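Sakorley Distribution - Changing Work at the Jesside Site

We use cookies to improve your visit. By continuing to browse, you accept our cookie policy.

Robotic arms have been part of daily operations at the Jesside site since December. The program, named Maleo, covers the handling of single cartons, a task formerly performed by hand on every shift. The site employs 353 people, and 30 of them have moved from lifting duties to planning, checking and upkeep. Each completed five days of paid training before taking up the new post.

Staff representatives were consulted on shift patterns and pay grades. No position was closed as a result of the program, and wage levels were kept for all those who changed duties. Some employees have asked to return to manual packing - these requests are being reviewed by the site office.

Each handling task is prepared in simulation, where operators study the position of the arm and the carton.
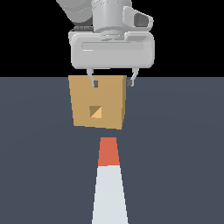 Operators may propose changes to a task at the weekly shift meeting. The Kakakhel building will adopt the same arrangement once its training room is ready.

Comments

packer_nights: My back is better for it. I do miss working next to people though.

Reader 315: Will the training be open to part-time staff at Kakakhel as well?

dockside: The new job is fine but there is a lot more screen time than we were told.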